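Print this page
E-mail this page

Notebook - door opening task, sim side
December, started 9:40 a.m.

Picking up from the failed batch. The Osel policy was run on the plank door overnight, 526 episodes, and 121 of them ended in the same fault: force limit exceeded at the wrist, arm stopped, episode scored as a failure. The rest were a mix of clean opens and the usual missed grasps. I am leaving the missed grasps alone for now. The force stops are what matter, as this is the policy that was supposed to go over to the real arm next.

First thing I checked was whether the stops were real contact or a bad reading. Pulled the contact log from the Tredis simulator for a handful of the failed runs. Contact is real, as far as the solver is concerned. Normal force on the fingers is fine through the grasp and through the turn of the knob. Then the door starts to swing, and partway through the swing the force at the wrist climbs in a straight line until it trips.

Second check was the hinge. If the hinge axis in the model is off from where the controller thinks it is, the hand gets dragged along the wrong arc and loads up just like this. Opened the door asset and measured. The axis was off by 18 mm toward the room. Somebody (possibly me) moved the door mesh to get rid of an overlap with the molding and did not move the joint with it. The visual and the collision mesh went one way and the joint stayed put. Nothing looks wrong when you swing it by hand in the viewer.

Fixed the joint, re-exported, ran the short set again. Force stops went down but did not go away. So the hinge was part of it and there is a second cause.

11:15 a.m. Looked at the controller. The Ejigu compliance layer is meant to soften the wrist once the latch is free. It switches on a latch flag, and the flag comes from the simulator. In the runs that still fail, the flag goes high, drops for 2 control steps, then goes high again. Every drop puts the wrist back in stiff mode with the old target still loaded, so the arm tries to pull the door back to where it was. With the door already moving, that is a hard tug.

The flag drops because the latch test uses the knob angle only. When the fingers relax a little the knob springs back past the threshold, and the test says latched even though the door is well clear of the frame. Bad test. It should look at the door angle as well.

Changes made:
- latch flag now holds once the door angle is past the threshold, and only clears when the door is closed again
- on any switch back to stiff mode the target is reset to the current wrist pose
- hinge axis corrected in the plank door asset, old version kept under the old name with "bad" on the end

The target reset should have been there from the start, whatever the flag does. On the real arm at the Zivuvberg site the same drop would have been a jerk with a person possibly standing at the door. The wrist limit would have caught it, but I do not want to lean on the limit for that. I have marked the old policy package as not cleared for hardware.

2:30 p.m. Reran the failed seeds with all three changes in. No force stops on the ones finished so far. Full batch is queued for tonight with the same seeds, so the numbers can be compared directly.

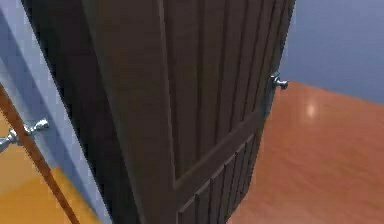

Osel asks, in a note left on this entry, whether the other door assets were exported with the same script, and says the hinge fix should not be signed off until each one has been measured. The note goes on to say that the latch flag was reported as flickering once before, on the drawer task, and was put down to solver noise and closed.

Fair on both. The script is shared, so the other doors are suspect. Went back and found the drawer report. It has the same pattern in the flag, high, drop, high, and I think it should be reopened.

To do before anything goes to the arm:
- measure the hinge axis on every door asset against its mesh
- add an export check that fails if mesh and joint origin have moved apart
- reopen the drawer report and attach today's log
- log stiff/soft switches as their own channel. I had to work them out from the gains today - slow going
- send the Zivuvberg people a hold notice for the old package

4:50 p.m. Hold notice sent. Two door assets measured, both fine. Batch starts at 6.

Print this page
E-mail this page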